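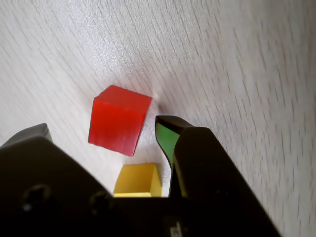 Wallin wanted to know last time whether plain painted blocks would really hold anyone's attention once the novelty wore off, and whether the money might go further on puzzles. Fair question, and I've been chewing on it ever since! So let me start there, and then get to the budget and the tables.

The blocks first

I'm a believer now. The red and yellow cubes get pulled out of the bin before anything else, and the kids who come in the afternoon will happily spend a whole visit on them. Stacking, knocking down, sorting by color, lining them up along the edge of the table until somebody bumps it (usually me). I did buy a few puzzles in the end, out of the small change, and they're nice enough, but they get done once and then they sit there. The cubes get used for everything. Last month they were groceries. Before that they were a train with a very long caboose.

We ordered from Trutley again and went with the wooden ones, same as in the application. The first box had a few with chipped paint and Trutley swapped them without any fuss, though it took until October to get the new ones on the shelf. I'd order from them again.
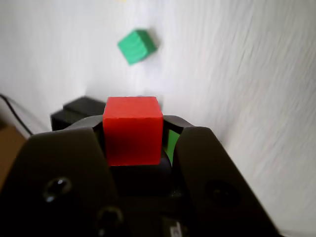 Money so far

The block line in the Grileo grant was $900 and we've spent about $600 of it. That covers the cubes, the two storage bins and the puzzles I mentioned. I'd like to keep the rest for replacements in the spring, and maybe for some longer pieces, because everybody wants to build bridges and you can't get very far on cubes alone. If you'd prefer that I spend it before the end of December, just say so and I'll put the order in.

Tables and storage

The pale tabletops were a good choice. Colors show up nicely on them and a stray block is easy to spot at cleanup time. They do pick up fingerprints and smudges, so I've added a wipe-down to the closing list. The bins fit under the window, but the lids are a pain for small hands and I've quit putting them on.

Still to do

I owe you the sign-in sheets, and I haven't written up the sorting cards yet. There's a draft, but the type is too small and I want to redo it before you see it. I'd also like to try a two-color pattern activity with the older group and tell you how it goes in the next report.

Zurkent Play Room | Contact us | Copyright Zurkent | Back to top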